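From the workbench: a drawer for every battery

Hello again from Hotar! November has been gray and drippy, so I finally did the job I'd been putting off since spring, which was sorting out the battery situation. If you've ever visited our repair room you'll remember the old cookie tin. Everything went in there. New ones, dead ones, maybe-dead ones, a key to something. Kinga Vida fished through it for ten minutes before our last open evening, looking for matching AAs for a wall clock, and the look she gave me when she came up with only one... well. I got the message!

So we now have a proper little parts cabinet. It's the kind you'd buy for screws, with see-through drawers and a handle on top, and it stands up by itself at the back of the bench. I like it much more than I expected to like a box. 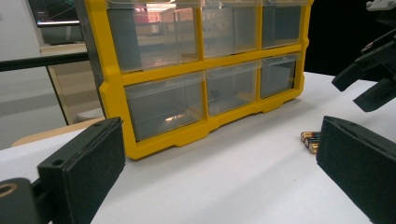 Three AAs still waiting for a drawer.

I went back and forth on where the AAs should live. My first plan was the bottom row (heavy stuff low, sensible, what my dad would have done). But AAs are what people ask for all evening long, and I didn't fancy bending down and squinting every time. Kinga voted for the top row, right in the middle, and I gave in pretty fast. You can spot them through the front without pulling anything open, and that was the whole point of getting clear drawers.
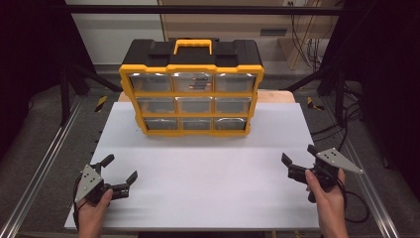
AAs on the top floor, in the middle.

The lower drawers are going to be for the odd sizes: button cells, the fat D ones that only Onyshchenko's flashlight seems to take, and those rectangular 9-volts. Please keep the 9-volts away from anything metal, by the way. I put a bit of tape over the terminals before they go in, and I'd love it if you did the same when you drop some off. I haven't decided about labels yet. Kinga wants printed ones and I want to use the good marker, so we may be at this for a while.

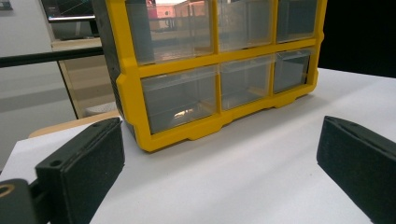 I should also say that a clear-fronted drawer is a terrible place for dead batteries, because they look exactly like live ones. Used ones go in the lidded tub by the door, please, and the tub goes to the drop-off point at Stundis when it's full. Last time I carried it over it held 709 of them, and my arms knew about it the next day.

If you're doing this at home, start by tipping everything out onto a plain, light surface so nothing rolls off and hides. Then pick them up one at a time and test each one. I know, it's slow! Put the radio on. Check the ends for any crusty white stuff as you go, and keep different brands apart if you can, as mixing them in one gadget isn't great for any of them.
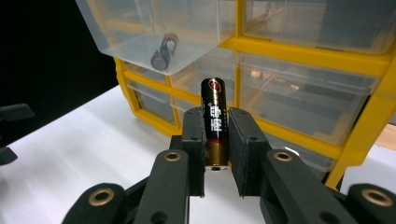

What we could use

A basic battery tester, if you have a spare one (ours has gone wandering again). Small lidded boxes for button cells, the more childproof the better. And if anyone from the Flollemus crowd still has our long screwdriver, we miss it. Drop things off any time the lights are on, and come say hi to the new cabinet while you're there.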